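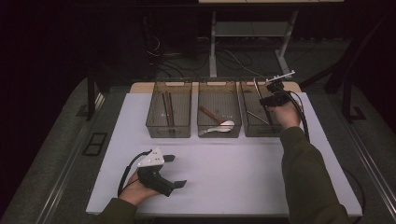
Genalyn Dagdag objected last week that a utensil is defined by what it does, and that sorting spoons from chopsticks is therefore sorting by verb: one scoops, the other pinches. I said I would come back to this once I had thought of an answer. These notes are the answer, and it is longer than the objection deserved, or possibly shorter.

Household Order, Unit 3
Sorting the utensils
Notes for Tue 31 January. Bring the Kiltholm reading, preferably read.

1. Where we had got to

Last time we dealt with plates, which are easy. Plates stack. They are round, they come in sizes, and a person who puts the small ones under the large ones can be corrected in a sentence. Utensils do not stack. They are long, thin and tangled, and every household has at least one that no member of it can name.

The Kiltholm reading gives three ways of dividing them up:

By material. Wood with wood, metal with metal, plastic with whatever is left. Quick, needs no knowledge of cooking, and can be done by a guest. The trouble starts with anything that has a handle of one thing and a head of another.

By use. Cooking, serving, eating. This is Genalyn's scheme, more or less. It works beautifully until somebody stirs a pan with a chopstick, at which point the chopstick has to move house.

By frequency. What you use daily goes nearest the hand. Wing-sze Chou asked whether this meant the potato masher should go in the loft. In my case, yes.

2. Mixed cases

Look again at the three grey bins. The chopsticks have one to themselves and nobody will quarrel with that. The middle bin is where the schemes part company: a brown wooden handle and a white plastic spoon are sharing it, so a strict materials person is already unhappy. The right-hand bin, with its thin metal things, would please the same person a good deal.

Rowena Sarmiento's position in the seminar was that a mixed bin is a failure of nerve. Mine is that every system has one, and the sensible householder decides in advance which it will be. Enriquez calls this "the honest drawer". I would have called it the drawer, but he got there first.

3. How many compartments?

Didetti's survey asked 1,000 households how their utensils were divided. The commonest answer was 2 compartments, one of which was described as "other". About 33 households reported no division at all and seemed quite cheerful. Didetti puts them in a footnote, which strikes me as jealousy.

For most kitchens 3 will do. More than that and you spend your evenings wondering where a skewer lives.

4. Open bins or closed drawers

Open bins show you what you own. They also show your visitors. Long items lean up towards the rim and can be found by the handle, while short ones lie at the bottom and have to be fished for. A drawer lays everything flat and then jams on the ladle. The Sunus handbook recommends drawers throughout, but has no chapter on ladles.

For the seminar

Empty one container of utensils at home and sort it twice, by material and then by use. Write down every item that moved. One side of paper, please. Reynaldo Dalisay has asked whether a bottle opener counts. It does, and he may have the first five minutes to say where it goes.

Ulla Nyberg takes the March session on pan lids. Questions about lids to her.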